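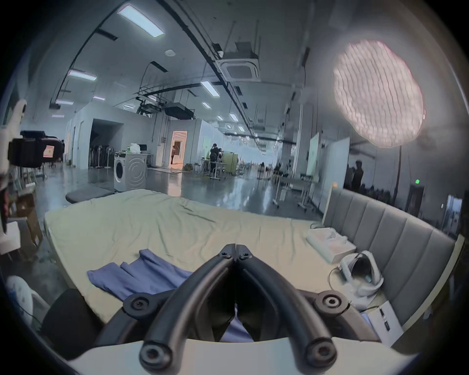
3.2 访谈安排与赛后沉默

在进入正题以前，我们想先多说几句这部分材料的来历，因为球迷看比赛的经验，往往要在终场哨响很久以后才慢慢成形，急着去问，问到的多半是情绪。本研究选取的对象是低级别联赛球队Nandska的支持者，他们当中不少人跟随球队多年，客场也照去不误，冬天裹着两层围巾站在看台上，聊起旧事来滔滔不绝，让我们这些做访谈的人受益良多，也常常忘了看表。

问卷共发出500份，其中一部分在主场入口处当面递交，另一部分由球迷会代为转发。访谈则放在比赛结束之后，每次以90分钟为限，地点由受访者自己挑选，有人选咖啡馆，有人选自家客厅，也有人坚持要在停车场边走边谈（那天风很大，录音转写时着实费了一番功夫）。第一作者Ilari Kauppinen负责全部面谈，Jouko Halonen负责编码与复核，凡遇到分歧之处，两人逐条讨论，直到取得一致为止。

材料中反复出现的一个主题，是我们所称的“赛后沉默”。2019年8月11日星期日，Nandska在主场负于Prirnov，主教练没有按惯例走到看台前致意，队员也径直回了更衣室。当天到场的观众约800人，散场时的情形在多位受访者口中都被提起，只是说法颇不相同。年长的球迷大多体谅，认为输了球谁都不愿意多话，改天再见面也是一样的；年轻一些的球迷则觉得受了冷落，有一位甚至说，比分他早就忘了，记得的只是那条空荡荡的通道。

Miller曾把球迷与球队的关系比作邻里往来，平日里不必热络，遇到难处时却要露个面。这个比方我们很喜欢，也觉得大体适用于眼下的个案。Leitner的看法要冷静得多，他认为致意不过是一种仪式，缺席一次并不足以动摇归属感。从我们的材料来看，两种解释各有站得住脚的地方：到了11月再次访谈时，先前最为不满的几位受访者仍在购票入场，可他们谈起主教练时的语气确实淡了许多，称呼也从名字换成了“那位教练”。

需要说明的是，回忆总会随着后来的战绩而变化，球队秋天赢了几场，大家说起夏天的失利自然宽容一些。我们在编码时尽量把受访者对当日的叙述与其后的评价分开标注，但这条界线并不总是清楚，有些段落只好同时归入2个类别。下一节将结合问卷中的开放题，继续讨论主场与客场球迷在这一点上的差别。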